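Katalin Tóth on album closers, dusty organs and the joy of the wrong B-side

I first heard Katalin Tóth on a car radio with a broken tuning knob, which meant that for most of one winter I had her show or I had nothing. Lucky me! Last Songs goes out after 11 p.m. from a small station in Naltham, runs for two hours, and plays only the final tracks of albums. She doesn't do singles or title tracks, and an opener has never made it in, however much her listeners beg. She also plays organ and sings in Dotska, a band I have now seen enough times that the drummer nods at me, and their new record, Nallmont, is the reason I finally got to sit across a kitchen table from her and ask everything I'd been saving up.

She had made soup. She had also pulled out a stack of LPs as high as the table itself, in case I "needed evidence."

"People treat the last song like the parking lot," she said, before I had my coat off. "They think the show is over and they're looking for their keys. But if you're in a band, you know that's the one you argued about. We had fights over the last song on our first record that we never had about money. Okay, we didn't have any money. But you see what I mean."

The idea for the show came out of a job. Tóth worked behind the counter at Vondráček, the secondhand record store near the Naltham bus depot, and part of the job was checking used LPs for skips. There wasn't time to play whole sides, so she would drop the needle near the start, then near the end, where the grooves get tight and the wear tends to show up.

"So for years I was hearing the first minute and the last song of everything. Polka, gospel, terrible comedy records, metal, church choirs from towns I'd never heard of. And the first minutes all started to sound alike to me, because everyone's trying to get your attention the same way. Then you get to the end and suddenly it's some guy alone with a piano, or the whole band has switched instruments, or there's nine minutes of bells. I'd be standing there with a customer waiting and I couldn't take it off."

She started writing them down on the backs of price stickers. When the store changed over to a computer system and the stickers were going to be thrown out, she took them home in a shoebox and typed them all up. The list had 723 songs on it. She brought it to the station, where the program director gave her a late slot and, she says, very little advice.

"He told me to say the time now and then. That was it. I still forget."

What I love about Last Songs is how badly it should work. Closers are slow, mostly. Plenty of them are long, and a lot of them fade out for what feels like a week. Put one after another and you ought to end up with a show made of yawning. It doesn't go that way at all, and I asked her how she gets around it.

"You have to cheat a little with the order," she said. "Everybody thinks closers are ballads, and sure, there are a lot of ballads. But there's a whole family I call the kick-the-door ones, where the band has been polite for the whole album and then just loses it. Punk bands are great at that. So are wedding bands, by the way! The last song on a wedding band's demo is always the fast one, because they want the booking. I'll go slow, slow, slow, door. And then I get maybe one more slow one for free, because people are still recovering."

She has other families too, and she lit up going through them. There's the lullaby, which she says you should never play after midnight unless you want angry mail from truck drivers. The reprise, where the first song comes back in different clothes. The song with the other singer, where somebody who has been stuck singing harmony finally gets a turn. (That's her favorite kind, and she has a soft spot for the ones where the other singer is not very good.) And there's what she calls the receipt, a closer that's there only so the record is long enough to sell.

"I love receipts. Nobody was worrying about it! They had studio time left on a rainy afternoon and somebody said, what about that thing you were humming. Some of the loosest playing you'll ever hear is on a receipt."

I told her I'd always thought of those as filler. She got up and put one on, a country record with a split cover and a price of 30 cents still penciled on the label, and we sat there for four minutes listening to a steel player wander all over the place while someone in the room laughed. She was right. I've been looking for a copy ever since.

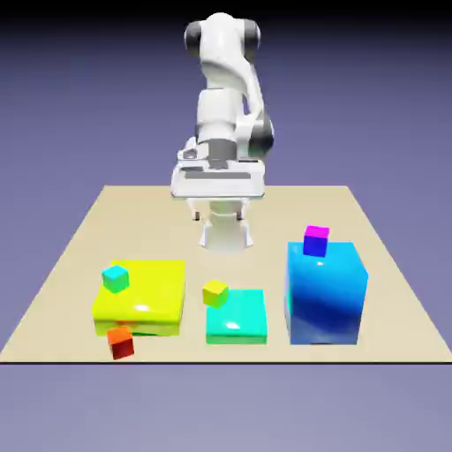 White robotic arm over a beige tabletop (computer render).

All of which puts some pressure on Dotska, you'd think. When your organist hosts a radio show about last songs, what do you do with your own?

Tóth groaned and put her head on the table. "It was awful. They all looked at me. For the first time in the life of the band, everyone wanted my opinion on something."

Nallmont is named for the street where the band used to rehearse, over a place that repaired sewing machines, and it's the best thing they've done by a long way. The earlier records had a nice, scruffy energy but they rushed; you could hear four people all trying to get to the chorus first. This one breathes. The drums are soft and close, the guitars stay out of each other's way, and Tóth's organ, a wheezy old home model with a rhythm section built in, has moved from the corner to the middle of the room. On "Second Coat" it carries the entire song. On "Ferry Weather" it plays one chord for two minutes and I would happily have taken ten.

"That organ is a menace," she said. "It has a bossa nova button that sticks. We lost so many takes. You'd be in the middle of this sad, quiet verse and then - chk-a-chk-a - off it goes. In the end we left one in. It's right before the last chorus of 'Ferry Weather,' very low, if you've got headphones."

I had taken that for a deliberate touch and had written a whole paragraph in my notes about it. We agreed I should keep the paragraph.

The band recorded live, everyone in one room, over a stretch in June when it was so hot that the tape machine had to be given breaks. Tóth had wanted to do the songs in running order, start to finish, so that the closer would be played by people who'd really been through the rest. The others thought it was a silly way to spend a recording budget, and then went along with it.

"And it worked, I think. I mean, I can't prove it. But you can hear that Side B is tired in a good way. The singing drops down. We stopped showing off for the microphones. By the last one we were hardly talking to each other, we were just sort of looking up at the right moment."

The last one is called "Leave the Hall Light," and it runs around eight minutes. It's a lullaby for the first half. Then the bass comes up under it and it turns, slowly, into a door-kicker, and in the final stretch Dotska's drummer takes the lead vocal for the first time on any of their records. So that's three of her families in one song, I pointed out. She looked pleased and a bit caught.

"I did try to get a reprise in there. They voted me down."

Does she play it on the show? She won't. She has a rule against playing her own band, and she's strict about it, even though listeners have started requesting it under fake names. One of them sent a postcard claiming to be from the drummer's grandmother. Tóth checked. It was from the drummer's grandmother, and she still didn't play it.

We talked for a while about streaming, which I had expected her to be gloomy about. The running order of an album matters less when songs get picked off one at a time, and plenty of musicians will tell you the closer is finished. She shrugged at that.

"Kids write to me. I get mail from teenagers who heard one closer and then went and listened to the whole record to find out how it got there. That's backwards, and I think it's wonderful. I don't care which door they come in. And you know, a lot of the stuff I play isn't on any service anyway. It's a high school jazz band from a long time ago, pressed for the parents. The only way to hear that is if somebody plays it for you."

That has become its own part of the show. In the last stretch before she signs off she plays school bands, church groups and private pressings, many of them still turned up for her by the staff at Vondráček, who keep a crate under the counter with her name on it. Sometimes the people on the records call in. A woman who had played second clarinet on one of them phoned the station in the middle of the broadcast, in tears, to say that she'd never owned a copy and hadn't heard the piece since the night they played it. Tóth mailed her the record.

"Now I don't have it anymore, and I'd like it noted that it was a really good one," she said. "Great closer. The tuba player comes in early and just commits."

By this point the soup was gone and we'd made it through maybe a third of the stack. I asked what she listens to when she's off duty, half expecting her to say silence.

"Openers," she said, laughing. "I'm so behind on openers. I put on a record the other day that I've played the end of for years, and the first song is fantastic! It's got handclaps! I had no idea."

Then she remembered a gospel LP she'd meant to show me, and went off down the hall to look for it, and I could hear her moving boxes and singing something from the middle of Side A.

Nallmont by Dotska is out now on LP and cassette. Last Songs airs from Naltham after 11 p.m., and Tóth reads out listener suggestions if you include the name of the album and some idea of where you found it.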